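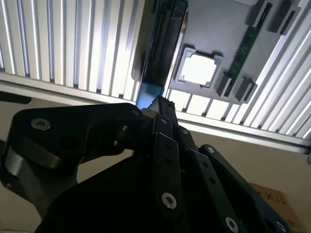 Home News Workshop Stores Back issues Contact

Workshop notes, May: ribbed panels and parts trays

The ribbed aluminium panels in the Faltine workshop are now in regular use. Each bay measures 800 mm by 700 mm and is edged with aluminium extrusion. The groove along the extrusion is to be kept clear. It takes the sliding nuts for stops and brackets, and swarf packed into it has already cost Benjamín Sepúlveda a morning with a scriber.

Small assemblies go on the panel in a tray. Parts placed straight on the ribs tend to sit across two ridges and rock, and small screws drop into the slots. The light grey plastic trays have a raised rim and rounded corners and sit flat on the ridges. Line the tray up with the ribs before loading it. Bare circuit boards stay in their bags until the bay is wiped down.

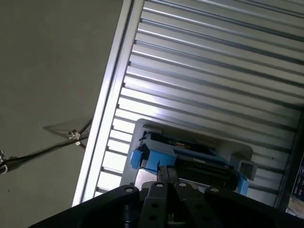
Tray with a blue and black device on the ribbed panel. Cables are clipped on the grey surface beyond the rail.

Cables stay on the concrete side of the rail. Where two runs meet they should be clipped together, leaving enough slack for the connector to be removed without pulling on the clip. Tape leaves residue on the concrete and is no longer stocked. Spare clips are in the Trullier cabinet, drawer 2.

Cleaning is by soft brush, worked along the slots and never across them, followed by a dry cloth on the ridges. Solvent is not needed for ordinary dust. Yamila Iturra has asked that compressed air not be used on the panels — it moves the debris into the next bay.

The stores count at the end of last month gave 67 trays. Trays with a cracked rim should be handed to Eulalia Daza for replacement and not returned to the rack. Requests for extra brackets go to Tadeo Ledesma, with the bay number and the hole spacing required.

Recent items
Rudd torque drivers: calibration dates
Hex keys, metric sets, now on shadow boards
Jivato label printer moved to stores
Lighting levels over the assembly bays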